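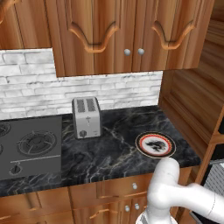
Roasting a whole fish at home: times, temps, salt?

gaetan_marchal
Posts: 1187
OK, I have been on a whole fish kick since February and I want to hear how everyone else does theirs! I used to only buy fillets. Then the counter at Grinley had whole ones marked down, I brought one home, and that was that. The meat by the collar is so good I can't believe I spent years not eating it.

My way so far: oven as hot as it goes, fish scaled and gutted, dried really well with paper towels, oil, salt, lemon and dill in the belly. 20 minutes for a small one. I slash the sides down to the bone so the thick part keeps up with the tail.

What do you all do about salt? I've been doing it right before it goes in.

panhandler
Posts: 300
Salt the night before, uncovered in the fridge. The skin gets so much better. And don't slash it! You're letting all the juice run out.

Hui-mei Leung
Moderator
I'm going to disagree with panhandler on the slashing, in a friendly way :) My mother always cut the thick side and so do I. It seasons the middle and you can peek in and see if it's done. Where I do agree is drying it out in the fridge, but a couple of hours is plenty for me. Overnight gets a bit ham-like.

Also, gaetan, try ginger and scallion in the belly sometime instead of lemon. Lemon in there just steams and goes bitter. Put it on at the table.

panhandler
Ham-like is the whole point!! But fair enough. I do mine at 6 if we're eating late the next day, so it's really more than a night, and I could see that being too much for a thin fish.

gaetan_marchal
Ginger and scallion is going on the list for this weekend. Do you put soy on before or after?

Hui-mei Leung
Moderator
After, with hot oil poured over. It sizzles and smells amazing.

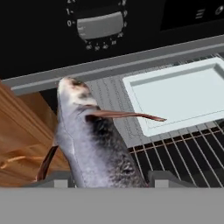 Re: Roasting a whole fish at home: times, temps, salt?

tidewrack
Can I put in a word for leaving the head on? I know people get squeamish. The cheeks are the cook's treat, and the fish holds together much better when you move it. I line the tray with parchment, leave a long flap at each end, and lift the whole thing onto the platter with those.

On time, I quit going by the clock. Pull on the fin along the back. If it slides out easily, dinner's ready. If it hangs on, give it a few more minutes and try again.

dradamora_fan
The fin trick works great on sea bream, less great on anything big. I use a skinny thermometer behind the head. Yes, it's fussy. I overcooked a beautiful snapper once for my in-laws and I'm still not over it.

panhandler
Thermometer makes another hole for the juice to come out of...

dradamora_fan
One tiny hole! You'll live!

gaetan_marchal
This is great, thank you all. Plan is half slashed, half not, same tray, and I'll report back. Any ideas for what goes with it? I have a pile of fennel and some small potatoes.

Hui-mei Leung
Moderator
Start the potatoes well before the fish, they need much longer. Fennel can go right underneath, sliced thin.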